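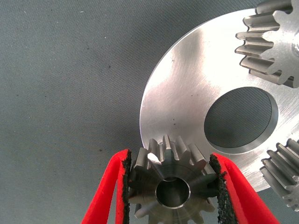 dellside_dave wrote:
Areti Vlachopoulos told me the same thing back in February, that you should never buy a secondhand stand mixer without hearing it run under load first. I didn't listen and paid for it. Mine purred like a kitten empty, then I put bagel dough in and it sounded like gravel in a coffee can.

crumbcoat36 wrote:
Ok but I still say used is the way to go! I got my Gronar off a neighbor in 2015 and it has done bread every single weekend since then (plus two weddings' worth of buttercream, never again). The old ones have metal gears all the way through and you can get at everything with a screwdriver and a pin punch. Try that with a new one.

mazie_bakes wrote:
crumbcoat, is yours the tilt head or the bowl lift? I'm looking at a Cilletti tilt head and the seller says it was "lightly used for cookies," which could mean anything.

crumbcoat36 wrote:
Tilt head. Ask if the head bounces when it's kneading. A little is fine, but if it's hopping you want to look at the hinge pin before you hand over any cash. Also look in the bowl for oil drips, and smell the vents. Burnt smell = walk away.

Pell_R wrote:
I'm going to disagree with pretty much everybody here. I've had three used mixers and every one of them turned into a project. By the time I bought grease, a gasket and a worm gear, plus shipping, I could have had a new one with a warranty. My time is worth something too. I wanted cinnamon rolls, and I spent Saturday scraping old grease out of a housing with a popsicle stick.

dellside_dave wrote:
Fair, but were you doing stiff dough at high speed? Speed 2 for bread, always. I ran mine on 6 for months like a dope and I'm pretty sure that's what finished it off.

Pell_R wrote:
Speed 2, half batches, rested in between. I can read a manual, Dave.

dellside_dave wrote:
Alright alright, I was only asking.

hua_kitchen wrote:
You can both be right! Depends on what you bake. I mostly do sponge and whipped cream and my old machine barely notices. My sister does dense rye, so she gave up on mixers completely and kneads on the counter. Her bread is better than mine, which is annoying.

By the way, if you're regreasing, get the food grade kind and don't pack it in like you're frosting a cake. I overfilled mine and it leaked down the beater shaft for a week. Wipe the old stuff out first, ALL of it, old and new don't always mix well.

mazie_bakes wrote:
Good to know, thank you. I'm going to see the Cilletti tonight and I'm bringing a pound of flour and a water bottle with me. The seller already thinks I'm nuts.

crumbcoat36 wrote:
Bring your own dough, already mixed! Much less mess in somebody else's kitchen. And let it run a good five minutes, a bad one can sound fine for the first two.

Pell_R wrote:
Or buy new. Just saying.

mazie_bakes wrote:
Update, I bought it. It hops a tiny bit, but no burnt smell and no oil. Challah tomorrow. Does anyone have a dough hook they'd part with? This one came with the beater and the whisk and that's it.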